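Game Publishing and Marketing
Unit 6 handout: Editions, pre-orders and the annual sports release
Instructor: Iara Ledesma

Read this before the seminar. The case at the end is the one we will use for the group task, so bring your own notes on it.

1. What an edition is

An edition is a package of the same game sold at a different price. The code on the disc or in the download is nearly always identical. What changes is the set of unlocks, the in-game currency, the early access period and, for boxed copies, the physical items.

Publishers usually work with these terms:

Standard edition. The base game. This is the price that reviewers quote and that stores put in their ads.

Deluxe edition. The base game plus digital content, often currency and cosmetic items. It costs the publisher very little extra to make.

Collector's edition. Adds physical goods such as a poster, a steel case or a figure. Print runs are fixed early and unsold boxes are a real cost.

Season edition. The base game plus later content that may not be finished when the box is sold.

The names are not standardized. One company's "gold" is another company's "deluxe", and for the exam you should describe what is in a package and not rely on its label.

2. Why sports games come out every year

A yearly sports game follows the real season. Rosters change, kits change, and the audience wants both to be right on opening night. This gives the publisher a fixed date, which most other genres do not have. Missing it by a month hurts sales more than shipping with a known bug does, and production schedules are written with that in mind.

The fixed date has effects all the way back through the year. License renewals have to be signed before art production starts. Player scans are done in the off-season. The cover athlete is agreed on early, and the contract should say what happens if that athlete is traded or injured - students often forget this clause in the written assignment.

It also means the team has little time for new systems. A typical yearly entry has one or two features that marketing can talk about, and the rest is upkeep. Reviewers complain about this every year. Sales figures do not always follow the reviews. 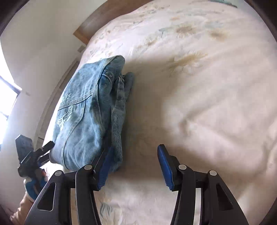
The cover itself does several jobs. On a store shelf it has to separate this year's box from last year's, which may still be sitting next to it at a lower price. Online it is shrunk to a small tile, so a single face with a clear number works better than a group shot. For a premium edition the publisher may pick a retired player. Older buyers recognize the name, and they are the ones more likely to pay the higher price.

3. Pre-orders

A pre-order gives the publisher an early reading of demand. Stores use the number to decide how many copies to take, and the marketing team uses it to decide where to spend what is left of the budget.

The usual incentives are early access, bonus currency and exclusive items. Early access is the strongest of these for sports games, where online ladders start on day one and players do not want to fall behind. Exclusive items tied to one store chain are the weakest, and they annoy buyers who use a different store.

Refund rules vary by platform. Check the current terms yourself when you write about them. Last term several papers quoted rules that were out of date.

4. Case: Perrin Court

Perrin Court is a basketball series made by the studio Nekon and published by Testelon. The publisher sold three versions of the second game:

Standard, at the normal price.
Legend, 15 dollars more, with digital currency and a retired player on the cover.
Legend Box, 30 dollars more than standard, with the Legend content plus a poster and a set of printed cards.

Both Legend versions gave up to 2 days of early access. The announcement said "early access" without giving a length, and the length was only added to the store page in a later update. Forum users noticed the change. Testelon answered with a short statement and did not alter the offer.

The printed cards came from an outside supplier, Vitance. A first batch had the wrong team colors on the backs, and 200 boxes were held at the warehouse while replacements were printed. Buyers of those boxes received their digital content on time but the physical items in December, well after the season had started.

5. Group task

Prepare short answers to the following. One page per group is enough.

Which part of the Legend Box carried the most risk for the publisher, and at what point in the schedule could that risk have been reduced?

Rewrite the early access line of the announcement so that it is accurate and still works as advertising. Keep it under two sentences.

Would you have sold the Legend Box without the cards once the printing error was found? Consider the price, the store listings already live, and the buyers who had ordered before the change.

6. Reading

The chapter on pricing in the course reader, including the tables. The section on license contracts is optional but useful for the written assignment - the sample clauses on athlete replacement are in the appendix.

Groups should hand in their page at the start of the seminar, with all names at the top.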